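Cheese toasties for people who burn things

Butter the outside of the bread, right to the corners. Grate 45 g of cheese, keep it clear of the crusts, and accept that some will escape anyway. Let the press warm up before anything goes in.
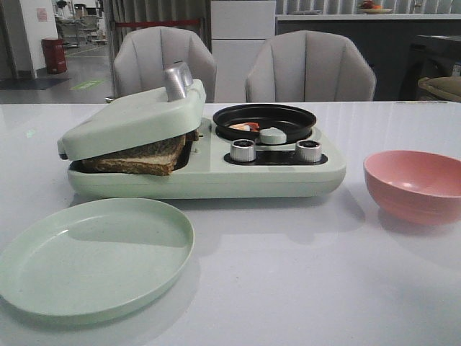 Close the lid gently. Leaning on it only squeezes the filling out, however satisfying it feels. Give it 2 minutes, peek, then put it back for as long as your nerve holds. Cut it diagonally and wait before biting. You won't wait.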